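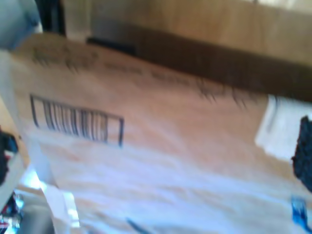 Karton mit aufgedrucktem Strichcode: Der Versandhändler Dosel will Verpackungen künftig mehrfach auf die Reise schicken.

Dosel verspricht den Karton, der wiederkommt

Der Onlinehändler Dosel führt ein Rückgabesystem für Versandkartons ein. Wer seine Schachtel zurückbringt, bekommt eine Gutschrift. Viele Fragen zur Umweltbilanz lässt das Unternehmen offen.

1.8.25

Kartons sollen bei Dosel kein Abfall mehr sein. Der Versandhändler für Haushaltswaren hat ein Programm vorgestellt, bei dem Kunden leere Pakete an Sammelstellen abgeben können. Von dort gehen sie an den Logistikdienstleister Marchetti, der sie prüft, flach legt und wieder ins Lager schickt. 3.000 Kartons sollen in der Anlaufphase im Umlauf sein. »Ein Meilenstein für den Versandhandel«, heißt es in der Mitteilung.

Das Wort Meilenstein steht in dieser Mitteilung viermal. Eine Ökobilanz ist ihr nicht beigefügt.

Dabei wäre gerade die interessant. Altpapier wird in Deutschland seit Jahrzehnten getrennt gesammelt, und der gewöhnliche Versandkarton besteht ohnehin meist zu großen Teilen aus Recyclingfasern. Wer ihn in die blaue Tonne wirft, handelt also schon jetzt nicht unvernünftig. Ein Mehrwegsystem muss besser sein als dieser Weg, und zwar einschließlich aller Fahrten zur Sammelstelle, der Sortierung und des Rücktransports. Ob das bei Dosel der Fall ist, lässt sich mit den veröffentlichten Angaben nicht nachrechnen.

Wenige Umläufe, viel Aufwand

Nach Darstellung des Händlers lassen sich 70 Prozent der zurückgegebenen Schachteln erneut verwenden. Auf welcher Grundlage dieser Wert zustande kam, wollte die Pressestelle auf Nachfrage nicht näher erläutern. Er stamme aus einem internen Vorversuch im Lager Ivcombe. Wie viele Kartons daran beteiligt waren und ob sie tatsächlich bei Kunden oder nur zwischen zwei Lagerhallen unterwegs waren, blieb unbeantwortet.

Die Verpackungsingenieurin Boglárka Gál hält die Angabe für optimistisch. »Wellpappe verliert an Festigkeit, sobald sie einmal feucht geworden ist oder an den Kanten gestaucht wurde«, sagt sie. »Das sieht man von außen nicht immer. Dann liegt ein scheinbar guter Karton ganz unten im Stapel und gibt nach.« Hinzu komme das Klebeband. Wird es abgerissen, nimmt es oft die oberste Papierlage mit, und beim nächsten Mal hält neues Band an dieser Stelle schlechter.

Gál rechnet mit höchstens zwei bis drei Umläufen, bevor ein normaler Karton ins Altpapier muss. Für mehr brauche es dickeres Material, das bei der Herstellung wiederum mehr Rohstoff und Energie verschlinge. »Das kann sich lohnen. Man müsste aber zeigen, ab wann.«

Dosel verwendet nach eigenen Angaben keine verstärkte Ware. Das spart Kosten, spricht allerdings auch nicht für eine lange Lebensdauer.

Zwei Euro, aber nicht in bar

Als Anreiz erhalten Kunden 2 Euro je zurückgegebenem Karton. Ausgezahlt wird der Betrag nicht. Er landet als Guthaben im Kundenkonto, lässt sich nur bei einer weiteren Bestellung einlösen und verfällt im Dezember. Wer also nichts mehr kaufen möchte, geht leer aus. Wer sein Guthaben nutzen will, löst damit das nächste Paket aus.

Umweltpolitisch ist das ein merkwürdiger Hebel. Am wenigsten Verpackung entsteht bekanntlich bei der Bestellung, die unterbleibt. Dosel sieht darin keinen Widerspruch. Man wolle »bewusste Kundinnen und Kunden belohnen«, schreibt das Unternehmen. Eine Auszahlung sei technisch geprüft, vorerst aber zurückgestellt worden. Was an einer Überweisung technisch zu prüfen war, geht aus der Antwort nicht hervor.

Auch bei den Bedingungen lohnt ein Blick ins Kleingedruckte. Angenommen werden nur Kartons des Händlers, trocken, unbeschriftet und mit lesbarem Code. Reste von Klebeband sind »in haushaltsüblichem Umfang« erlaubt. Wie groß dieser Umfang sein darf, entscheidet die Sammelstelle. Wird ein Karton abgelehnt, gibt es kein Guthaben, und der Kunde darf ihn wieder mitnehmen.

210 Sammelstellen, ungleich verteilt

Zum Start sind 210 Sammelstellen angekündigt, überwiegend in Kiosken und kleineren Supermärkten. Eine Liste hat Dosel bereits veröffentlicht. Sie zeigt ein vertrautes Bild: In den Großstädten liegen manche Annahmestellen nur wenige Straßen auseinander, auf dem Land klaffen große Lücken. Gerade dort wird aber viel bestellt, und gerade dort wird der Weg zur Rückgabe meist mit dem Auto zurückgelegt.

Für die Läden ist das Geschäft ebenfalls überschaubar attraktiv. Sie bekommen eine Pauschale, deren Höhe vertraulich ist, und müssen die Kartons bis zur Abholung trocken lagern. Wie oft abgeholt wird, hängt laut Vertragsunterlagen, die dieser Redaktion vorliegen, von der »regionalen Mengenentwicklung« ab. Eine feste Frist steht dort nicht. In einem Kiosk mit kleinem Hinterzimmer dürfte die Begeisterung nach einigen Tagen nachlassen.

Es gab schon Vorläufer

Neu ist die Idee ohnehin nicht. Der Anbieter Rellska war vor einigen Jahren mit einer faltbaren Versandtasche angetreten, die per Post zurückgeschickt werden sollte. Auch damals war von einem Durchbruch die Rede. Das Angebot verschwand still aus dem Programm, einen Abschlussbericht gab es nie. Rellska ließ eine Anfrage dazu unbeantwortet.

Dosel verweist darauf, dass man aus solchen Versuchen gelernt habe. Pappe sei den Kunden vertraut, die Rückgabe im Laden einfacher als der Gang zur Post. Das mag stimmen. Wie hoch die Rücklaufquote sein muss, damit sich das Vorhaben trägt, sagt das Unternehmen allerdings nicht. Auch ein Ziel, an dem es sich später messen lassen könnte, fehlt in den Unterlagen.

Marchetti gibt sich zurückhaltender als sein Auftraggeber. Man übernehme die Sortierung zunächst befristet, teilte der Dienstleister mit, und werde die Zusammenarbeit im Dezember gemeinsam auswerten. Ob die Ergebnisse veröffentlicht werden, sei Sache des Händlers.

Dosel erklärte dazu, man werde »zu gegebener Zeit transparent informieren«. Einen Termin nannte die Pressestelle nicht.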